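The Loan of the Arm

By the time Kamonchanok Ruangrit had found her reading glasses, which were in the biscuit tin again, the arm was already at work on the old computer, and she had missed the beginning. 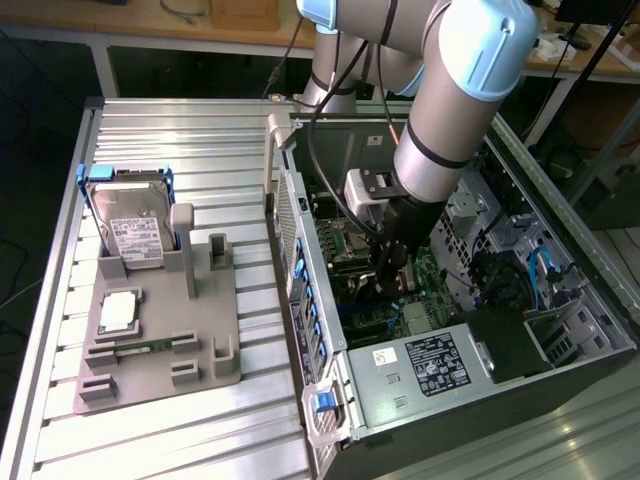

"You said you'd wait for me," she told it, pulling up the stool, and then felt a bit silly, as you do when you have scolded something that has no ears.

She had been mending computers in Sotcombe for 20 years, first from the back of the stationer's and then from the long room behind the chapel, and in all that time she had never once written a review of anything. But the people at Jisow, who hired the arm out by the month and called the whole arrangement a Bench Companion, had asked her very nicely. They would knock something off her November bill if she would put down in plain words what it was like to have the thing about the place. Her first attempt had read, in full, "It is quite good." Her nephew Kuo, over from Stodwood for the week, said that would not do at all.

"Tell them what it does, Auntie."

"They know what it does. They sell it."

"Tell them what it does for you, then."

So she had sharpened a pencil and set the pad on her knee, and now she watched. The tower lay on its side with its panel off, as every patient of hers had lain, and the arm leaned down into it over the motherboard with its black gripper, rather like a heron looking into a pond. Beside the case was the grey tray, with a place for each thing: the hard drive standing up in its blue rails, the processor in its little square hollow, the stick of memory lying between its two blocks. She had grumbled about that tray on the first day. She had always kept her parts in saucers, and had said so to the young woman on the Jisow telephone line, who had been ever so patient and had asked what happened when somebody wanted a saucer.

She wrote, "The tray is better than saucers," and underlined it.

The trouble was her hands. She hadn't mentioned them to Jisow, and she had only half mentioned them to Kuo, who had noticed anyway the Christmas before last when she passed him the gravy. They were good hands still for most things, for a kettle or a garden fork, but memory sticks are small and the slots are narrow, and there had come a Tuesday when she sat in front of somebody's perfectly ordinary machine for the whole of the afternoon and then rang them up and said she was waiting for a part. She had never told a customer a fib before. She went home and didn't want her tea.

"What have you put?" said Kuo, who was coming in sideways with two mugs.

"I've put about the tray."

"Is that all?"

"I'm getting to the rest. You can't rush a thing like this." She took her mug and held it in both hands, where it was warm. "I might put that it's slow. It is slow, you know. I could have done that in half the time once."

"Put that, then. They'll want to know."

She did put it. She put that the instruction book had 682 pages and that she had read 7 of them, and that the rest she had got by ringing up. She put that the arm was a nice colour, a sort of washed blue at the joints, like her mother's good enamel, and that she had been afraid it would make the room feel like a factory and it hadn't. Then she stopped for a while and drank her tea.

Kuo had wandered off to look at the shelf of finished jobs by the door, each with its brown paper label tied on with string. There were 8 of them waiting to be fetched.

"These are all done?" he called. "All this week?"

"All this week," she said.

She licked the end of her pencil, a thing she was always telling him not to do, and bent over the pad again. "I had thought I would have to shut up shop by Easter," she wrote. She looked at it for a moment, decided that it was none of Jisow's business, and left it in.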